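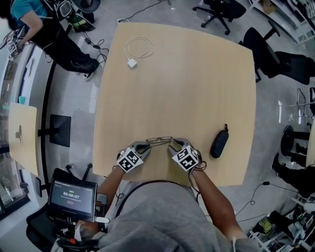
Open day at the Menham ranch: dogs, flags and a very loud fence

24 September 2022
14 shares | 6 comments

I'd been meaning to get out to Drillirville for years and kept finding excuses. It's a long drive from my place, the last stretch is gravel, and my car makes a noise on gravel that I would prefer not to hear. But the Menham ranch was holding its open day, with the whole thing given over to how they keep sheep and cattle in country that has wolves, coyotes and the odd grizzly wandering through, and they do it without traps or poison. I write about this stuff constantly. It seemed a bit shabby never to have gone and looked.

So I went, with a thermos and a sandwich and the wrong shoes.

You park in a mown hay field and a teenager in an orange vest waves you into a row. Then you walk up a track between two pastures, and there was a line of people already coming down it carrying pie, which was my first clue that I should have left home earlier. (There was rhubarb. I got apple. The apple was good!)

Check-in was a folding table under a cottonwood, with name stickers and a map somebody had drawn by hand and photocopied until the creek had nearly vanished. The creek is Rolland Creek and it matters, so I inked mine back in with a pen. It comes down off the forest land, crosses the top of the ranch and runs along the lambing pasture, and pretty much everything with paws that visits Menham comes in that way.

They split us into groups for the walk. Mine had 19 people in it, including a couple who run goats two counties over and asked all the best questions, a retired mail carrier, and a small boy who wanted to know at every single stop whether there was a wolf behind that tree. Our guide was Marcelle Huet, the range rider. She spends most of the summer on a horse up in the grazing allotments, camping near the cattle, and she talks like a person who has saved up conversation for months and is delighted to spend it.

The range riding part was what I'd come for, really, and I learned a lot. I had pictured it as a sort of guard duty, somebody on a horse scaring things away. Marcelle says most of it is bookkeeping on horseback. She finds the cattle, checks who's limping, writes down where the tracks are, moves the herd if it has settled somewhere stupid (her word), and finds dead animals fast. That last bit she went on about for a good while. A cow that dies of larkspur or lightning and lies there all week is an invitation, and once the bears and wolves have learned to come to a place for carcasses they'll keep checking it. So when she finds one she radios down and it gets hauled out to the compost site, which is fenced and a long way from anything alive.

The goat couple asked how often she sees a wolf. Nine times this season, she said, and every one of those was walking away from her. Coyotes she doesn't bother to write down unless they're doing something interesting. She had a story from July about a young grizzly that spent an entire afternoon flipping rocks on a slope above the camp, eating moths or whatever was under there, while she ate her own lunch across the draw and the horse pretended not to notice. I could have listened to that one twice.

Next stop was the fladry. If you haven't met it, fladry is a line of rope with strips of red cloth hanging off it, strung around a pasture, and wolves are spooked by the flapping and don't like to cross. It looks like the grand opening of a used car lot. I have written the word fladry probably a hundred times and had never touched any! It's stiffer than I thought, and it makes a snapping sound in the wind that got on my nerves inside of ten minutes, so I have some sympathy with the wolves.

Menham runs the electrified kind, which they call the Trellano line after the outfit that sold it to them. The charger ticks away in a metal box by the gate and there's a solar panel on a post. Boonmee Duangkaew looks after it. He's the fence man, and he was quite frank about what a pain it is. The flags wrap themselves around the rope in a high wind and somebody has to walk along unwrapping them. Grass grows up and shorts it. Elk go through it like it isn't there. The calves chew the flags. And you can't leave it up all year, he said, as the wolves get used to it and then you've got a very expensive decoration, so it goes up for lambing and calving and comes down again, and it all has to be rolled onto spools without tangling. He let a few of us try the spool. I tangled it. He was nice about it, but he did take the handle away from me.

He had a short piece of the rope set up on its own for visitors to test, with a meter so you could see the charge. The mail carrier touched it on a dare from her own sister and said a word that the small boy repeated all the way to the next gate.

What surprised me was hearing how much they've dropped over the years. I think from the outside we talk about nonlethal tools as if you buy the kit and you're done. Menham tried flashing lights on the fence posts and gave up on them when the neighbor across the valley complained that it looked like a landing strip. They tried a radio playing talk shows in the lambing shed. Marcelle thinks it worked for a couple of weeks, and then one morning there were coyote tracks right past the speaker. They still put it on sometimes – she says the ewes seem to like it.

Then the dogs. Oh, the dogs. I'm trying to be sensible here but they are enormous and white and one of them leaned on me. The ranch keeps livestock guardian dogs with the sheep full time, and the instructions were very clear: stay with the group, don't run, don't call them, don't pet them unless the handler says so. They're working, and they aren't all friendly to strangers. The one that leaned on me is semi-retired and does the open day as a kind of ambassador. The others stayed out with the flock and barked at us from a distance for as long as we stood there, which Marcelle said was exactly the job.

She made a point of telling us about hikers too. People come through on the public trail, see a big pale dog alone in a meadow and decide it's lost. A couple of years back somebody loaded one into a hatchback and drove it to the shelter in town. Kindly meant! But that left the sheep on that side with no dog overnight. There's a sign at the trailhead now, and if you hike in that part of the world, please read it, and leave the dog where it is.

The talk after lunch was in the shearing shed, with all of us on hay bales, and it got a little more heated. There were ranchers there who don't buy any of this, and I was glad they'd come. One man said he had 1,000 head spread over country so rough that you could string flags on it for the rest of your life, and who was going to pay for a rider? Fair question. Marcelle didn't pretend it wasn't. Her wages come partly from the ranch, partly from a cost share between the neighboring outfits and partly from grants, and the grant money has to be begged for again every year. Her view, and mine too, is that public money has gone on shooting and trapping coyotes for generations without anyone asking it to prove itself the way a rider has to. Put some of that into wages and carcass pickup and see where we are. The man shook his head, but he stayed for the whole thing and I saw him afterward over at the fence with Boonmee, looking into the charger box. Make of that what you like.

They did give us losses. The ranch keeps its own tally and pins it up in the shed, which I thought was brave with a crowd coming. In the five seasons before they changed how they did things they lost 29 lambs to predators. I copied that down and then a very large dog wandered in front of the board and the talk moved on, and I never got the later column, so I'm not going to quote you a comparison from memory. I've emailed to ask. It was lower, and it wasn't zero, and Marcelle said as much out loud.

A few practical bits if you're thinking of going next year. Take boots. There's no phone signal past the grain elevator, so look up your directions before you leave Drillirville. The portable toilets were fine in the morning. Leave your own dog at home, they will turn you around at the gate. Lunch was chili by donation and there was a bean one for those of us who don't eat meat, though it had gone by the time the second group got down, so maybe don't dawdle at the fence like I did. The walk is slow but it isn't flat, and there are two stiles.

I stayed on a while at the end, by the creek, where there's a muddy patch that Marcelle had told us to have a look at. Deer, lots of them. Raccoon. A neat line of coyote prints heading up toward the trees. The small boy was there with his dad and he'd put his hand down flat next to one of the prints to compare. I've asked to ride up to the allotments with her for a day next summer, and she said yes if I can sit on a horse, so I've got until then to find that out.

6 comments | Share this post

Contact | Copyright 2022, all rights reserved | Back to top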